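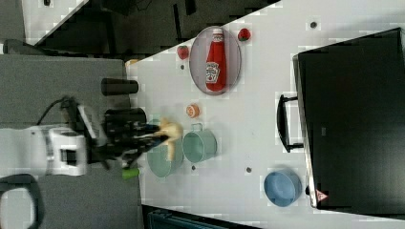 A student in last year's section wrote to me that she had stopped trusting every word in the dictionary after week two, and could she please have her old dictionary back? I love that complaint! It is the right place to start Unit 3, on how words for food and tableware change their meaning.

Unit 3: Kitchen Words on the Move
Handout posted 03/01/2022

Start with "corn." In older English it meant any grain at all, and in Britain it could mean wheat. American speakers narrowed it to maize, and now most of us can't hear it any other way. Linguists call this narrowing. "Meat" did the same thing (it used to be food in general, and you can still catch the old sense in "sweetmeat").

Widening goes the other way. A "dish" is a thing you put food on, then the food itself, then a whole recipe. Try explaining "side dish" to someone learning English and you'll see how far it has gone.

Then there is borrowing, my favorite part of the whole course. "Banana" reached English by way of Portuguese or Spanish, most likely from a West African language. "Bowl" has been with us since Old English. Put them on the same table and you have a thousand years of contact between peoples, all before breakfast!

For next time
Read Theodorakopoulos, chapter 16, and skip the long note on page 202 unless you enjoy sound changes (I do). The Luron packet has a household inventory from 1753. Pick five words from it and look up each one's oldest recorded sense. Mark each as narrowed, widened, borrowed or unchanged, and bring any you can't decide on, as those make the best arguments.

The longer paper, 2000 words, is on one word of your choice. Please don't all pick "ketchup."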